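Brinbridge Home Kitchens list
Subject: Re: Polished gray counters – care, marks, and what to leave out on them
Date: 12th June

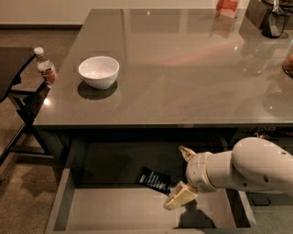
Gerd Lammers wrote:

> I'm about ready to give up on polished stone. We have had ours since February and I wipe it down more than I cook on it. Every glass leaves a ring, every ring shows from the doorway, and if I use the spray from under the sink it dries in streaks. My wife says to stop looking at it with the lights on.
>
> Three questions for anyone who has lived with one longer than I have.
>
> 1. What do you clean it with day to day?
> 2. Do you seal it, and how do you know when?
> 3. How much do you leave standing out? We came from a kitchen with 11 feet of laminate and everything lived on it. Now whatever I put down I see twice, once right way up and once upside down, and it looks like a yard sale.
>
> The fabricator has been no help. He gave us a leaflet that covers "all surfaces" and stopped answering the phone.
>
> Gerd

Gerd,

I'll take these in order, with the third one getting the most room, as it's the one I have had to work at.

Day to day I use warm water, one drop of dish soap in the bowl, and two cloths. The first cloth is damp and does the cleaning. The second is dry and goes over the same area right away, before the water has time to dry by itself. The second cloth is what takes care of the streaks. I used a spray for the first year and had just what you describe. I think most of it was product building up on product. If you have been spraying since February you may have to wash the whole top two or three times with plain warm water before it comes back to itself. Change the water when it goes cloudy.

Use flat microfiber or an old cotton pillowcase for drying. Terry towels leave lint, and on gray you will see all of it. Don't put fabric softener in with the cloths when you wash them.

No vinegar and no lemon. I know vinegar gets recommended on this list for everything, and on some tops it does no harm, but if you don't know for sure what your stone is, leave it alone. A friend of ours had a gray top sold to her as granite that etched the first time somebody cut limes on it. You can get a residue off. An etch is a change in the polish itself and has to be ground out.

On sealing, do the water test. Pour a spoonful on the counter in a spot you use a lot, near the sink or wherever you prep, and leave it for ten minutes. Wipe it off. If the stone underneath has gone darker, it's taking in water and could use sealer. If it looks the same as the area next to it, leave it alone for now. Try it in two or three places. Ours takes sealer by the sink and nowhere else. If yours turns out to be quartz, meaning the manufactured kind, it doesn't get sealed at all, and sealer on it will leave a haze. You could be looking at that now if the fabricator put some on by habit. Look at your invoice and see what name they gave the slab. Ours came from a yard called Millemura and the name was on the paperwork, along with the finish.

Now what to leave out.

We have the same trouble with things showing double. A white bowl on a shiny gray top has a dark copy of itself underneath, and a row of jars turns into two rows. What I settled on was keeping the front half of the island for work and letting the back edge hold whatever stays out. A bowl can come forward when it's wanted. Otherwise the front stays open. With the tall things at the back, their reflections fall on the part of the counter you don't use, and I stopped noticing them in a week or so.

Glass jars and pitchers are easier to live with than I expected. They catch the light, but they wipe clean in one pass, and you can see when the level is getting low. Lift them to clean under them. Don't slide them. It isn't the glass that scratches, it's the grit or sugar that gets under it. I put small clear bumpers on the bottoms of the heavy ones, the stick-on type meant for cabinet doors. A card of them cost next to nothing and they come off with a thumbnail.

Paper bags and cartons I would keep off it altogether if they have been in the refrigerator or near anything wet. The bottom gets damp, the printing can transfer, and red is the worst of the colors. I got a pink mark off ours with a paste of baking soda and water left under plastic wrap overnight. It took two nights. Test it first in a corner, same as anything.

Water bottles are a smaller nuisance. In our house they collect at the corners, where people put them down on their way through, and a cold one leaves a ring. I gave up asking and put a cork mat at the end of the island. The bottles go on the mat about as often as not.

Knife block – I'd keep it if you use it. It should sit well back, with enough room above to draw a knife out, and not at an end where children can reach. Check underneath it now and then. Ours had felt feet that had soaked up oil, and there were four round spots under them by the time I looked.

On the rings, I'd also look at your lights. We had bulbs over the island that were bare and very bright, and each one made a hard white spot on the stone with every smear around it showing. I changed them for frosted ones and the counter looked cleaner that same evening without my having touched it. So your wife has a point. If you have a dimmer, try it halfway down before you buy anything.

The one other thing I did was stop wiping all day. I do it after breakfast and again after supper, both cloths, front to back, and in between I only go after spills. Oil, wine, coffee and tomato get wiped up when they happen. Plain water can wait. The whole top takes me less time than loading the dishwasher, and it would be quicker if I didn't have to move the jars.

As for the fabricator, I had better luck in writing than by phone. Ask him two things only, the name of the slab and whether sealer was applied at the shop, and ask for the answer by email so you have it. If he still won't respond, the yard that sold him the slab may tell you if you give them the name and address on the job. Mine did.

One question back to the list. I have a dull patch, a little bigger than my hand, at the front edge where everyone leans. It isn't a stain and it doesn't wash off. I've been told it can be brought back by hand with a 3000 grit pad used wet, and I've been told just as firmly that I'd end up with a bigger dull patch. The man who quoted me for doing it professionally wants to polish the full 72 inches of the edge so it all matches, and I'd like to hear from anyone who has tried the small job first. I'm interested in what pad you used, how long you kept at it, and whether you could see where you stopped.

Also, whoever posted the drawer divider measurements last month, the attachment didn't come through on the digest. Could you paste them into a message?

Gordon Ross

--
You are receiving this because you subscribe to the Brinbridge Home Kitchens list in digest or single-message form.
Please trim quoted text when replying. Attachments are removed from the digest.
To leave the list, send a blank message with the word "leave" in the subject line.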